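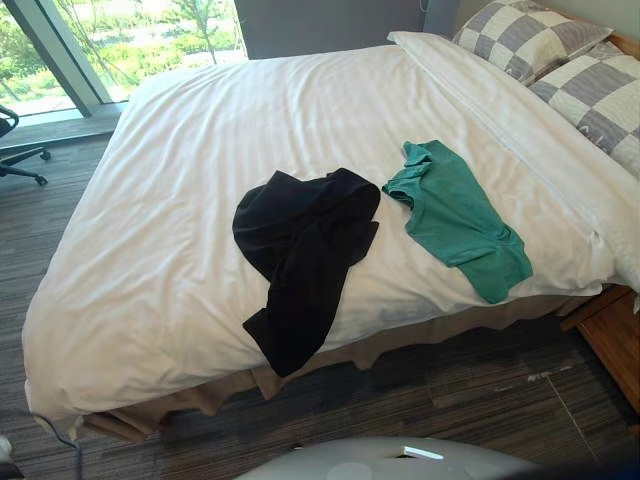
Figure 3. Two garments at rest on a made bed, an intermediate surface in the sense of Section 4.

4. The bed as an intermediate surface

The wardrobe and the laundry hamper have both been well served by the literature on domestic order. The space between them has not. Most of the clothing in our study spent a good part of its waking life in neither place, and a theory of tidiness that recognizes only "put away" and "in the wash" will miss the shirt that has been worn once, to a dull lunch, and is waiting for a ruling.

We call any place where clothing waits in this way an intermediate surface. Chairs are the best known. Banisters, exercise equipment and the tops of doors also qualify, and one household in Gurora nominated a piano. The bed (Figure 3) is a special case and deserves its own section, mainly on account of the clock. A chair can hold a sweater until spring. A bed has to be given back by the end of the day, and everyone involved knows it.

4.1 Deadlines and how they are met

Diaries from the Tralldale households show three ways of meeting the evening deadline. The first is to put the clothes away. Respondents described this method warmly and at length, and recorded it seldom. The second is transfer, in which the clothes move to a chair and the question of their status is carried over to the following day. The third we have labeled displacement: the clothes go to the far side of the bed, or to the floor on the far side of the bed, where they pass out of the diary altogether.

Transfer was the most common entry in both towns. It also produced the most elaborate reasoning. One participant in Kasten explained that a shirt moved from the bed to the chair had been "dealt with for now," and that moving it back in the morning so that the chair could be sat on did not undo this. We asked whether the shirt had a final destination in mind. She said that was rather up to the shirt.

The word "towns" above needs a correction. Kasten is administratively part of Gurora, as two residents wrote to inform us after our earlier report. We have kept the separate labels for continuity with the published tables, and we regret the feelings this has caused.

4.2 Color and the benefit of the doubt

Earlier work by El-Sayed proposed that dark garments remain in circulation longer than light ones, on the grounds that they are slower to show evidence against themselves. Our diaries agree, with a complication. Participants extended the same generosity to any garment they liked. A favorite green T-shirt was judged clean on terms that would have sent a gray one straight to the machine. Driss El-Sayed, who was kind enough to read a draft of this section, has suggested that affection be entered as a variable. We have no objection in principle but could not find a scale for it.

Long sleeves raised a separate difficulty. They take longer to fold, and several respondents named this as their reason for not folding them. One went further and gave it as her reason for buying short ones.

4.3 Disagreements between occupants

Shared beds generate shared policy, or at least a shared absence of it. The Vasska diary form, which we adopted with small changes, asks each adult to record the status of any waiting garment separately. The answers often failed to match. The owner of a garment tended to describe it as "out." The other occupant of the room tended to describe it as "left out." We coded these as different responses - a decision one reviewer called fussy - and the distinction turned out to predict who moved the garment in the evening better than age, working hours or the size of the closet.

Closet size, in fact, predicted very little. Households that had added storage since March reported the same habits as before, along with some new hangers. The chair, which we take up in Section 5, had in every such case stayed where it was.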